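5. Putting the table together and keeping the top in decent shape

This section covers the Markum pedestal table with a light wood top. If you have the drop-leaf version, go to Section 6. The leaflet in the carton says the job takes one person and very little time. We would not plan on it. The top weighs 79 pounds and has nothing good to hold on to.

5.1 Before you start

1. Get a second person. Lift the top by the underside, never by the lip.
2. Lay a blanket on the floor and set the top on it face down. The foam sheet from the carton is too thin to count as padding.
3. Sort the hardware. You should have 8 long bolts, the same number of washers, and one hex key. Short bolts are for the shipping bracket and go in the trash with it.

Note: If a bolt is missing, ask for kit 1166. Hardware store bolts that "look the same" may be longer, and a longer bolt can come up through the top.

5.2 Attaching the base

1. Stand the pedestal upside down on the top and line up the plate with the threaded inserts.
2. Start every bolt by hand. If one will not turn with your fingers, back it out and try again. The hex key will happily strip an insert.
3. Tighten the bolts a little at a time, working across the plate from one side to the other.
4. Turn the table over with your helper. Roll it up onto the edge of the base, not onto the edge of the top.
5. Check the bolts again after two weeks. Wood moves, whatever the label says about kiln drying.

CAUTION: Do not use a power driver. Most of the damaged inserts that come back to us were done this way.

5.3 Leveling

1. Put the table where it will stay and press on the top in several places.
2. If it rocks, turn the foot on the low side until the rocking stops.
3. If it still rocks, check the floor with a level before you blame the table. Then check the table.

The feet have a short range. Past that you need a shim, and a folded beer coaster works as well as the felt wedges sold for the purpose.

5.4 The finish

The top comes with a factory oil finish. The finish supplier calls it "fully cured at delivery." Lempi Heiskanen in our test room left cups on a new top overnight and got rings, so we suggest treating it gently for the first month.

1. Wipe spills when you see them. Coffee, tea, and red wine are the worst.
2. Use a damp cloth with a drop of dish soap, then a dry cloth. Follow the grain.
3. Use coasters under glasses and bottles. Felt or cork, not rubber, which can leave a mark of its own.
4. Keep the table out of strong sun if you can. Light wood darkens, and the patch under a bowl or a place mat will not darken with the rest.
5. Re-oil when water stops beading. This may be once a year or once in three. We do not believe the fixed schedules printed on oil cans - the people who write them also sell the oil.

CAUTION: Rags with oil on them can heat up and catch fire. Spread them flat outdoors to dry, or soak them in water before you throw them out.

Note: "Self-healing" waxes and scratch pens. We tried Daveo and Bredau on scrap boards. Daveo left a shiny line where the scratch had been. Bredau hid it until the board was washed. Fine sandpaper and a little oil did better than either, provided you sand with the grain and stop early.

5.5 Plates, cups, and cloths

Glazed plates are usually harmless. Unglazed foot rings scratch, so run a thumb around the bottom before you slide one. A soft cloth is fine for dusting, though a dirty one is just weak sandpaper.
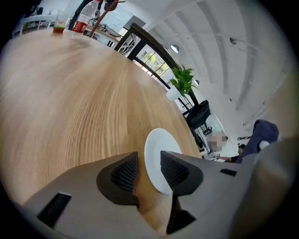
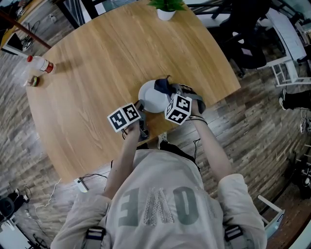
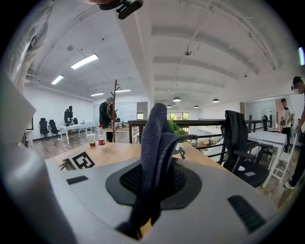

Fig. 5-4. Light wood tabletop. Grain and color vary from one top to the next.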